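4.2 Making the planner care about cables

I'll admit we didn't plan to write this section. Our first version of Gernell treated each arm as a chain of rigid capsules, and that was it. The planner was fast, the math was clean, and in simulation it never hit anything. Then we moved to the real table and spent most of June watching perfectly valid plans drag a gripper cable over whatever happened to be in the workspace. The arms were fine. The cables were the part of the robot we had left out.

The obvious fix is to simulate the cable properly, and Sille Hviid did build a rod model that looked great on her monitor. It was also far too slow to sit inside a sampling loop, and it wanted stiffness values that we could only guess at. So we went the other way and asked how dumb a cable model could get before the plans got worse. The answer was pretty dumb! We ended up with a swept volume attached to each wrist, whose size depends on just two joint angles (wrist roll and wrist pitch). We call it the sleeve. It grows when the cable has slack to throw outward and shrinks when the cable is pulled close to the links.

To fit the sleeve we needed to know where the cables really go. We put the arms in 104 static poses, grabbed the head camera view for each, and had two people trace the cable outline by hand (thank you, Nadja and Lempi, and sorry again). We then projected the known link geometry into the same view and took the largest distance between the traced outline and the nearest link. Figure 3 has one of the side-by-side poses. The arms are close to mirror images of each other, but the cables don't follow suit: the left one arcs over the wrist and drops down the outer side of the arm, while the right one loops in toward the middle of the table before it swings back. For this reason we fit the two sleeves separately, which we had hoped to avoid.
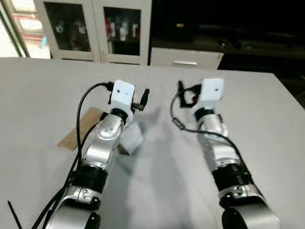

Figure 3. Head camera view of both arms reaching over the table. Note the cable paths at the two wrists.

4.3 Sampling with sleeves

Once you have the sleeves, the collision check itself is boring. Each one is a convex hull, looked up from a coarse grid over the two wrist angles and padded to cover the gaps between grid points. What took us a while was deciding what a sleeve is allowed to touch. If you forbid all contact, the planner gives up on most low reaches, where a cable is going to brush the tabletop anyway. If you allow everything, you're back to dragging things around.

We settled on a split. Sleeve against table is free. Sleeve against a perceived object adds a cost that grows with overlap depth. Sleeve against the opposite arm is a hard collision, same as metal on metal - Gunhild Briem argued for this from day one, and the rest of us came around slowly.

We ran the planner with and without sleeves on 2,000 start and goal pairs, drawn from the Clemlow task set and filtered so that both endpoints were reachable. The plain planner returned a path for nearly all of them, but replaying those paths against the fitted sleeves left only 1,443 with no hard collision. Most of the rejected ones were crossing motions in which one wrist passed low in front of the other. With sleeves in the loop, planning was slower and a few more queries timed out, mostly in those same crossing cases. We think that's a fair trade, though a group with tighter timing needs might not.

One caveat. The sleeves know nothing about history, so a cable that has been wound up by several wrist turns in the same direction is treated just like a fresh one. We get around it with a running limit on total wrist roll, and Section 6 comes back to why we don't love that.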